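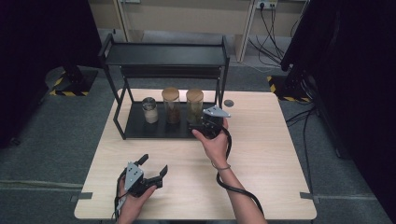

Filed under: Kitchen bench, Dry goods
2 min read

June, late afternoon. Second go at the herb storage question. Brovari claim their dried oregano keeps its strength for 12 months in clear glass. I don't believe it, and the leaflet gives no method.

Same batch split between a glass jar in daylight and a tin in the cupboard. Sniffed both blind, then steeped a pinch of each in hot water. The tin smelled stronger. I also packed the tin tighter, so that proves less than I'd like — repeat with equal weights.

Cork lids: Zornen call theirs airtight. Filled one with water and turned it over in the sink. It dripped.

Salt is a waste of bench time. It clumps when the kitchen is steamy and that's all it does. Dropped from the list.

Still to do: whole cumin against ground. Order more tins from Gralo, the 700 ml ones.

Comments

tinlid: Did you warm the cork first? Mine sealed better after that.

pestle_and_co: Daylight or direct sun? Big difference.

marrowfat: Had the Brovari oregano two years. Tastes of hay.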